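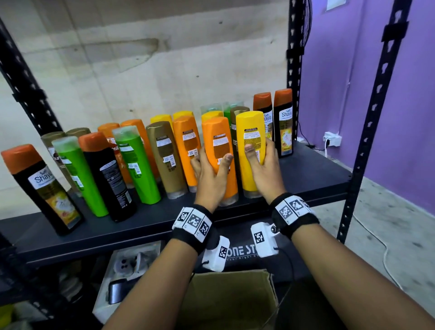
Two bottles in hand at a shelf of shampoo and conditioner, with marker bands worn at both wrists.

The wrist kit that Dravow began offering in November is sold on a simple premise: a company that wishes to teach a robot to handle store goods should be able to record a person handling them first, without building a laboratory to do so. The kit is leased by the month, in pairs, and is meant for ordinary people working at ordinary shelves.

Dravow, a supplier of motion recording equipment based in Prunmont, describes the product as a service. The lease covers the wristbands, a head-worn camera, software and the processing of finished recordings. Customers supply the people, the shelves and the merchandise. The smallest contract runs 3 months and includes 300 hours of processed recordings. Additional hours are billed separately.

The method is not new. Printed black-and-white markers have long been used to tell a computer where an object is and which way it is turned. Dravow places them on fabric bands at the wrist, with further markers on the white modules carried beneath. The software reads the markers in the camera's view and works out the path of each hand as it reaches, grips and releases. The fingers themselves are left bare, a choice the company regards as central to its offer.

"A glove changes the grip," said Olga Calado, who directs product planning at Dravow. "Our customers want to know how a person holds a smooth bottle, and the person has to be able to feel it."

Retail goods make a demanding subject. Personal care bottles are often glossy, closely packed and nearly alike from behind, where the printed label may amount to a small block of text and a barcode. Some are made to stand on their caps, a shape that tips easily when a neighbor is removed. A robot trained only on boxes and cans will have little experience of any of this.

Skosthorpe, a contract packing and shelf-stocking firm, has used the kit since the spring and permitted this magazine to review its records of the trial. Its staff made 959 recordings, most of them of two-handed work such as lifting bottles in pairs and straightening uneven rows. Fasil Kahsay, who supervised the trial, reported that new wearers were generally at ease with the bands by the end of their first shift. Fitting a pair took two minutes.

Mr. Kahsay was less satisfied with the results at deep shelves. When a worker reached behind a tall front row, the markers could pass out of the camera's view, and the software was obliged to estimate the position of the hand until they returned. Dravow marks such passages in the finished file so that a customer may discard them. At Skosthorpe they made up roughly a tenth of the recorded time.

The modules also drew comment. Several wearers found them bulky when working between closely spaced shelves, and one asked whether the unit could be moved to the upper side of the forearm. Dravow has said that a slimmer module is under study but has given no date for it.

A competing service from Veloso takes a different course, relying on fixed cameras mounted around a prepared test shelf. Joaquim Veloso, the founder, maintains that fixed cameras lose sight of the hands less often. His system, however, must be set up again whenever the shelf is moved, and its setup fee places it beyond the reach of many smaller firms.

For companies with several sites and a varied stock, the Dravow kit is the more practical of the two. Those whose work is confined to one deep shelf should request a trial of both before signing. Dravow lends a single pair for evaluation, with processing of the first recordings included.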